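Heather Moncrieff has been making fermented hot sauce for sale under the Kemeys label since she left a job in water testing, and she talks about peppers the way she used to talk about samples. Her kitchen is a rented unit at the back of Plitside, and most of what happens in it is waiting.

"Fermentation is a salt problem first and a flavour problem second," she says. "If you weigh the salt properly, the rest is mostly temperature."

Her base recipe uses 900 grams of red chilies, stemmed and chopped, with garlic and a little carrot for body. She works in a three per cent brine by weight of everything in the jar, water included. Home cooks often calculate from the water alone, she says, and end up with a weaker brine than they meant to have.

The jars sit at room temperature for 30 days. She used to stop at two weeks, and still does with green chilies, which lose their colour if they go longer.

"Two weeks gives you sour. A month gives you sour with something behind it," Moncrieff says. "Past that, I can't taste enough difference to justify the shelf." 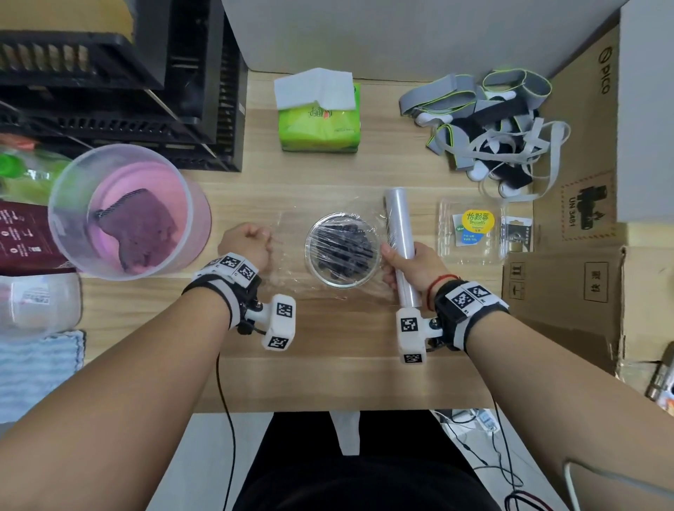 She checks pH on every batch with a calibrated meter and will not blend anything reading above 3.8. Paper strips are fine for a rough idea, in her view, but hard to read once the brine has turned orange. The readings go into a ledger with the jar number, the salt weight and the room temperature at 7 a.m.

Kahm yeast is the question she gets most often. It forms a flat, whitish film and she skims it off. Anything fuzzy or coloured means the jar is thrown out, vegetables and all.

"People want to save it. They scrape the top and ask me if it's okay. I tell them a jar of chilies is cheap."

After straining, she blends the solids with some of the reserved brine and a measure of cider vinegar, then passes the lot through a fine sieve. The smoked version, Sunda, gets dried chilies added at the start. Last year she filled 2,759 bottles across both sauces, with October the busiest month.

A third sauce, built on fermented pineapple, is still in trials. The sugar makes it lively – two lids have already gone – and she has moved those jars to the fridge earlier in the process. She expects to settle the recipe once the next six jars are ready to strain.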